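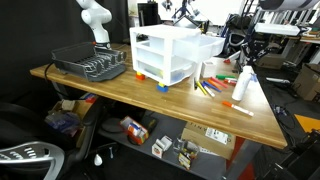
The reply from the Pramness list was in my inbox before coffee: slow the arm down before touching anything else, because half of what looks like bad aim on a drawer is just speed. I grumbled at that, having spent all of Monday night on aim. Then I tried it, and whoever wrote it was right about a good part of the problem.

Tuesday, 7:40 pm, bench by the curtain

Goal for this week is the same as last week. Arm opens the top drawer, picks a marker off the table, drops it in, closes the drawer. Four steps, and the last one is still the one that makes me want to go home early.

The organizer is up on toy bricks at the front now. Before the bricks, the whole cabinet wanted to creep toward the arm on every pull, and the drawer would come out with the cabinet riding along behind it. Leaning it back a touch helps the drawer stay put once it's open too. I'd like to print a proper wedge, but bricks are quick to swap and I keep changing my mind on the height, so bricks it is for now. Please don't take them for the other table!

Speed first. I dropped the pull from 270 mm/s to 78 and the difference is lovely to watch. The drawer slides instead of jerking, and the fingers stay on the lip nearly the whole way. At 270 they were popping off just past the halfway point, which I'd been blaming on the finger pads. (The pads are fine. Sorry, pads.) Approach and retreat moves are still fast, only the part in contact is slow.

Picking markers: better than I had any right to expect. The ones lying on their own are easy. Trouble starts when two lie close together and the open fingers come down on the neighbor – it rolls, bumps the next one, and the pose we took a second ago is junk. Two things to try:
- take the one with the most free space around it first, not the nearest
- look again after every pick, even if it costs time

I did the second by hand tonight, just rerunning the detection script between picks, and it was enough to get through a good batch. The script from the Sidudden folder still needs the old config file, by the way. If it complains about a missing table height, that's why.

White barrels on the wood are found every time. The orange one gets lost now and then, I think because the table is such a warm color under these lights. Might only need the threshold nudged. Didn't get to it.

Closing. Pushing on the middle of the drawer front works if the drawer went out straight. If it's skewed even a little, it binds, the arm keeps leaning on it, and the force limit trips. I tried pushing at two points, left then right, small steps each, and it walked itself in! Ugly, slow, very satisfying. I ran it again right away just to see it happen. Want to turn that into a real routine with the push points as settings, since the Kassab version has them typed in all over the place.

Also moved the log file off the desktop. It holds 1,000 lines before it starts over, so copy it out before a long session or you lose the beginning.

Left to do:
- wedge drawing, try two heights
- threshold for orange
- two-point close as its own function
- lower drawers, not before the top one is boring
- ask the Itilthorpe people how they pad their fingers, theirs seem to last

9:55 pm. Arm parked, controller off. One more idea for the skewed drawer: pull from the center of the lip and check the angle before letting go. Start there Thursday.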